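Search this notebook Go

April 2023 – laundry corner, Tredach back room

Long one today, sorry in advance to whoever reads this after me. We spent the day on the loading step and I want to get down what it does to Natália's shift before I forget how she put it. She has always done the guest laundry by hand between other jobs – a load in, off to fold, back again. Now the arms get the machine and she gets the sorting, the stains and the paperwork. She isn't sure that's a better day. Less bending, yes! But she liked the walking back and forth, and I never once thought to ask her about that.

Anyway, the approach. We wrote the door down as a fixed starting condition: fully open before anything gets near the drum, and a person opens it. I want that to stay a person's job through August at least.
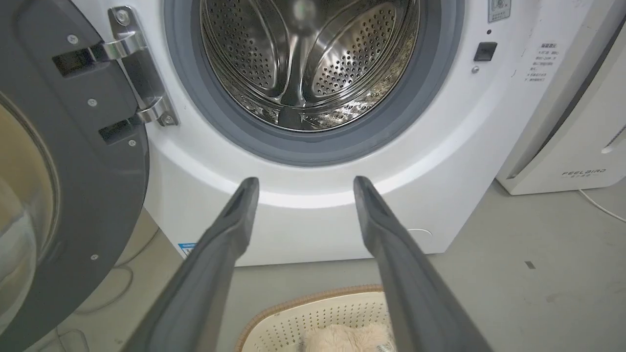 Gripper at the lower rim, door swung out to the left.

I had 20 loading attempts on the plan and stopped at 17, mostly my back and my patience (the arms didn't complain). My scoring is in the Gundis sheet, one row per attempt. Catarina wants a second column for "would Natália have done it this way", and I think she's right, so I'll go back and fill it in.

The bear is the test item this week. It's soft, it's an awkward shape, and it squashes differently depending on where you grab it, which tells me more than a folded towel does.

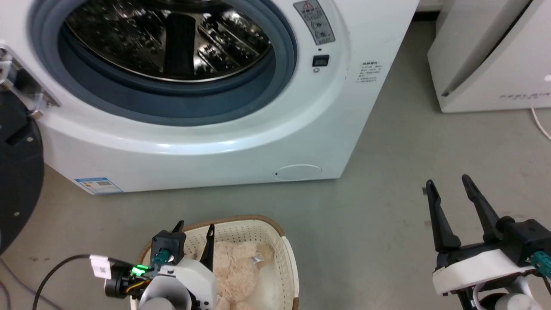

The other thing that came up is who gets called when it stops. On the old rota that question didn't exist. Brerkia's draft says "operator", but we don't have an operator, we have Natália and 2 part-timers, and none of them has had the stop training yet. I've asked for 4 hours of paid time for each of them. Not on their break!

Also need to agree who sweeps. It was part of the laundry shift, and now it's on no list at all. 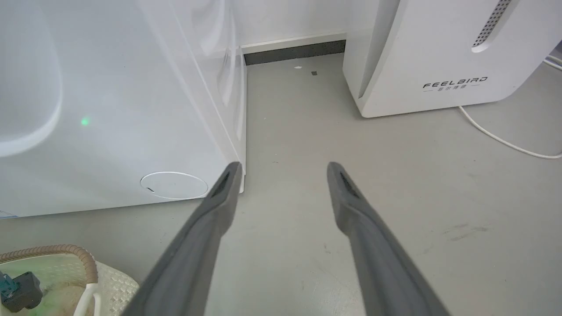 Floor between the washer and the FEELBIRD unit.

Tomorrow: stop training dates, sweeping, then towels.

Comments

Catarina Meireles: Put sweeping on my list for now, but write it down somewhere real please.

Natália Meireles: I said I liked the walking SOME days. Not in August.

Sequeira desk: Training hours approved, send us the names.

Contact the notebook keeper | © Tredach workshop | Back to top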